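Section 4. Oiling and looking after your board

If you've followed me this far, your Nandel board is sanded, wiped down and waiting for its first coat. I've been making these for years now and I still like this part best — the grain wakes up the second the oil goes on, and I always stand there grinning at it!

You'll need the bottle of Milteck oil from the kit, two clean cotton rags (an old T-shirt is great), a sheet of 400 grit paper and somewhere to leave the board overnight where the cat won't walk on it.

CAUTION: Rags with oil on them can heat up and catch fire by themselves if you leave them in a ball. Lay them out flat outdoors to dry, or drop them in a metal can of water with a lid. Please do this every single time, even when you're only stopping for lunch.

4.1 Get to know your grain

Before you open the bottle, tilt the board toward a window and look along it. Every board is made of strips glued side by side, and each strip takes oil a little differently. Maple is the fussy one. It's so pale that any scratch you left behind will show up as a dark line, and wavy or swirly patches drink more than the plain parts do.

Small knots are fine. I get emails about them and my answer is the same every time: if you can't catch it with a fingernail, leave it alone. If you can, rub it lightly with the 400 and wipe off the dust.

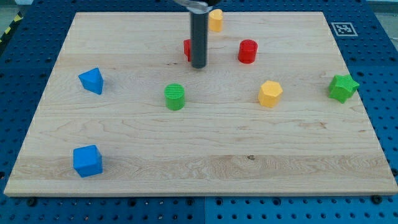
4.2 First coat

1. Shake the bottle for a good minute. The wax settles at the bottom and it's stubborn.

2. Pour a puddle the size of a large coin in the middle of the board. You can always add more (I poured half a bottle on my first one and spent the evening mopping).

3. Rub it in with a folded rag, going with the grain. Do the top, then the edges, then flip the board and do the underside.

4. Let it sit for 20 minutes. If a patch looks dull after that, give it a dab more and wait a few minutes longer.

5. Wipe off everything that's still on the surface with your second rag. Really wipe! The board should feel smooth under your palm, with no tackiness at all.

6. Stand it on edge overnight so air can get to both faces.

Note: Do the underside too, even if it's never going to be seen. A board oiled on one side only will cup, and then it rocks on the counter and drives you nuts.

4.3 Second and third coats

Next day the board may feel a bit fuzzy. Go over it with the 400 grit, very lightly, just the weight of your hand. Wipe it clean and repeat steps 2 to 6. I do three coats on maple and two on everything else, but Britt-Marie Kvam, who tested the first kits for me, swears by four. Her boards do look lovely, so go ahead if you have the patience.

The 200 ml bottle is plenty for three coats on the standard board. The big one comes with 500 ml and you'll have some left over for next year.

CAUTION: Wait until the last coat has fully cured before you put food on it. Give it two weeks in a warm room, longer in a chilly one. If it still smells of oil, it isn't ready.

4.4 Everyday care

Wash it by hand with warm water and a drop of dish soap, dry it with a towel, and stand it up. No soaking and no dishwasher, ever. For onion smells, scrub with coarse salt and half a lemon, then rinse.

Re-oil when water stops beading on the surface. For a board that gets used every day I do it every couple of months, and one that mostly holds bread can go a lot longer. One thin coat is enough.

Note: Don't use olive oil or sunflower oil if you run out. They go sticky and start to smell after a while, and then you're back to Section 3 with the sander.

Sanding out deep knife marks is covered in Section 5.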